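Markent Lane
Posts Walks Allotment Reading Archive About
Blog > Allotment > Water

1/29/22

I have been meaning to write up the water butts since August, when the site tap was off and I got into a long conversation at the gate about how much rain a shed roof can collect. I said I would do the sums and put them here. It has taken me five months, which is normal for this blog.

The plot is at Griltden, on the side that slopes towards the railway. There is one tap for our end and it is a fair walk away. For the first few years I did all my watering from it with cans. If you grow mostly potatoes and onions you can live with that. I grow too many beans and courgettes, and they drink a lot more.

The shed is small, the sort with a roof sloping one way only, so all the rain comes off one edge. I fixed a length of gutter along it in my second year and ran it into a barrel that had been left behind by whoever had the plot before me. The barrel leaked at the seam. I patched it with sealant, it leaked again the following spring, and I gave up on it. It now has rhubarb growing in it, quite well.

After that I bought two proper butts from Pathirana, the garden place on the Flosuvgate road. They were the plain green ones. The lids are thin and I keep a brick on each. I joined them near the top with a short piece of hose, so when the first fills up it passes water to the second. Joining them near the bottom would keep both at the same level, and some people prefer that, but if the hose splits you lose everything. With the join at the top you lose nothing much.

The useful thing to know is that a millimetre of rain on a square metre is a litre of water. You measure the roof flat, as if you were looking down on it, and ignore the slope. Then you take a bit off for what splashes over the gutter or dries on the felt. I had always assumed there was some complicated formula and put off looking for it.

I kept a notebook from spring to the end of autumn and wrote down every can I drew from the butts. It came to 92 cans. That surprised me, as it had felt like far more at the time, probably because I was counting the trips in my legs. Of those, 44 went on the beans. The rest was split between the courgettes, the seedlings and the one row of celery, which I won't be growing again. It was stringy and the slugs had the middles out of it.

What I did not write down was the water I lost to overflow, and I wish I had. In a wet week both butts fill and the extra runs down the path and makes it slippery. Then there is a dry spell and I am back at the tap. So the roof is catching enough over the year and I am short of places to keep it. A third butt would help. There is room for one if I move the compost bin, and I have been putting off moving the compost bin for a long time.

A few practical notes for anyone setting this up. Stand the butts on something solid and high enough to get a can under the tap. I used paving slabs on blocks, and I set them one block too low, so I have to tip the can to get it under and never quite fill it. Check that the base is level before any water goes in, as a full butt is far too heavy to shift afterwards. Put a bit of old net curtain or fine mesh over the end of the downpipe. Mine catches moss, mostly, and needs clearing every few weeks — more often once the leaves come down.

Empty them once a year. I do it in winter on a mild day, scrub round the inside with a long brush and rinse with whatever is left in the bottom. The sludge goes on the compost. I leave the taps open if there is a hard frost forecast. I lost a tap that way the first winter, when the plastic cracked right round the thread.

I don't use the stored water on seedlings very early in the season. I have had trays damp off and I suspect the butt water, though I can't prove it. Tap water for those, carried from home in bottles. Everything else gets the roof water and seems happy with it.
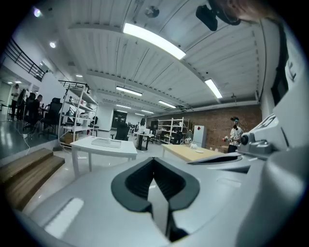
The compost bin is next, then, and I would like it moved before the ground warms up and the weeds get going behind it. If the third butt goes in by spring I will keep the notebook again and add a column for overflow.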